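About Culport Linen Service

Culport Linen Service rents and launders towels, sheets and table linen for small hotels, salons and restaurants. Desmond Bellamy started the company with 2 washers and a used van. Cheng-en Wei joined him as a partner and now runs the plant on Pacheco Street.

Most of our customers are on a weekly route. We drop off clean stock, pick up the used bags and bill by the piece. There is no minimum order and no long contract. If you need extra stock for a busy stretch, call the office before noon and we can usually add it to the next truck.
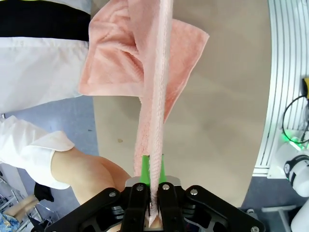 We serve 563 accounts and keep 3000 bath towels in rotation. Items with holes or stains that won't come out are pulled at folding and sold as shop rags. Customers are not charged for normal wear.

The plant closes for one week in December for boiler service. Route customers get a double delivery before the break. The front counter is open from 7 a.m. to 4 p.m., with parking behind the building.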